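Robotique : le club Asfaw remet sa pince en service avant la finale de Stukbridge

Publié le 5 juillet 2023
12 partages | 10 commentaires

Le club étudiant Asfaw présentera à la finale de Stukbridge un bras manipulateur six axes équipé d'une pince parallèle redessinée. Le règlement impose la saisie d'objets du commerce non modifiés, avec 60 secondes par essai et sans repérage préalable des points de prise.

L'équipe, encadrée par Bethel Degefa, a enregistré 418 prises depuis février. La commande en effort a été réécrite par Saeed Dehghan : la fermeture s'interrompt désormais sur un seuil de courant moteur — et plus sur une position de consigne. Kirsty Pickering a repris l'étalonnage entre la caméra et le poignet.
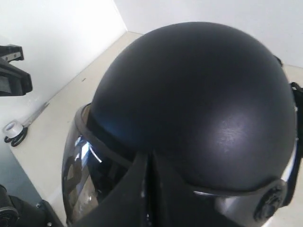
La catégorie « objets volumineux » reste la plus difficile pour le club. L'ouverture maximale de la pince exclut toute prise directe sur une forme large, et la stratégie retenue consiste à chercher un élément saillant ou souple. Sur le casque noir mat, la coque lisse renvoie peu de texture à la caméra et la visière réfléchissante perturbe l'estimation de profondeur ; la sangle latérale figure donc parmi les points de prise étudiés. Faisal Rizvi, chargé de la vision, prévoit un masquage des zones spéculaires. Le code sera gelé 10 jours avant l'épreuve.

À lire aussi
Wokance : les inscriptions juniors sont ouvertes
Siiri Räsänen : « Calibrer avant de programmer »
Atelier Mullen : initiation aux capteurs d'effort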